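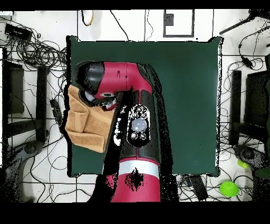 [Trorley-food] Re: Soaking beans, and the question about iron

From: Margarida Gouveia
To: Trorley food list
Date: 05/04/2025

Dear Marwan, dear all,

Thank you for the long message. I answer inside the text, because you put several questions together and I am afraid to forget one. Please excuse my English where it is heavy.

Marwan Tarawneh wrote:
> Since January my wife and I eat mostly beans, lentils and
> chickpeas, with fish maybe once a week. I cook a big pot on
> Sunday and we eat from it until Wednesday or so. My first
> question is about the soaking. My mother always threw the water
> away and my neighbor says this is throwing away the vitamins.
> Who is right?

Both are a little right, but I am with your mother. Some minerals and some of the B vitamins go into the water, this is true. But a part of the sugars that give us gas goes there too. For a person who started to eat beans only a few months ago, I think the comfort is more important. If the stomach hurts every evening, you will stop with the beans, and then you have no vitamins from them at all.

My way is this. I wash the beans, I cover them with a lot of cold water and a spoon of salt, and I leave them overnight. In the summer I put the bowl in the refrigerator, because in my kitchen they start to smell sour by the morning. Then I throw the water, rinse, and cook in new water. For lentils I do not soak. The red ones become mush anyway and the small green ones are ready in less than half an hour.

One thing you did not ask, but I write it for the newer members: red kidney beans must really boil, in the soaked state and in fresh water, for at least ten minutes, and after that you can make the fire lower. A slow cooker alone may not become hot enough. Canned ones are already cooked and you do not need to think about this.

> Second, the iron. I read everywhere that the iron from plants is
> badly absorbed. My wife had low iron two years ago, so I would
> like to be careful. Is it enough to eat more lentils, or should
> she take the tablets again?

About the tablets I can't say anything and I think no person on this list should. She should ask her doctor for a blood test, and tell him that the diet changed. Too much iron is also not good.

What I can say is about the food. It is correct that the body takes less iron from plants than from meat. But it takes more when there is something with vitamin C in the same meal. So lemon juice on the lentils, or raw red pepper, or an orange after. In our house we have a bowl of chopped parsley and lemon on the table almost every day, and we put it on everything. Tea and coffee do the opposite when you drink them together with the food. I moved my coffee to one hour after lunch. It took me two weeks to get used to it and I was not very friendly in those weeks, my husband can confirm.

> Third, which brand of dried chickpeas do you buy? The ones from
> the supermarket stay hard even after two hours.

Two hours means in most cases that they are old. Dried chickpeas do not spoil, but every year they become harder, and you can't see it on the package. I buy from Rocha, the shop behind the bus station, where they sell a lot and the sacks do not stand for long. I paid 958 for the big sack of Cernen chickpeas and I share it with my sister. The Rorkeo ones are cheaper but I had the same problem as you, with one bag soft and the next one like stones.

If you have a bag of hard ones at home already, do not throw it. Put a small half teaspoon of baking soda in the soaking water and rinse very well before cooking. With hard tap water it helps much. Do not use more, they get a taste of soap. And put the tomatoes or the lemon only at the end, when the chickpeas are soft, as acid keeps the skin tough.

> Last one: how much do you count for one person? I always make
> too much.

For a main meal I weigh 94 grams dry for my husband, and this is not a joke, he tried all the numbers. For me it is less. If you have no scale, take a small coffee cup for each person. After cooking they weigh more than double. What is too much goes in the freezer, in flat bags of 200 grams with a little of the cooking liquid. Until Wednesday from a Sunday pot is for me already the limit. I would freeze the part for Tuesday and Wednesday on the same day, after it is cool.

One correction to my own message from January. I wrote there that the chickpea stew with spinach gives all the iron of the day from the spinach. This was wrong. Spinach has iron, but also substances that hold it, so we get only a small part. The stew is still good, and the chickpeas do more of the work. If somebody copied the recipe to the list page, please change this sentence. It is message 1171 in the archive.

Does anyone have experience with dried fava beans, the large ones with skin? I soaked them a full day and the peeling took me the whole evening. I would like to know if there is a quicker method, or if I should buy the split ones without skin.

With kind greetings,
Margarida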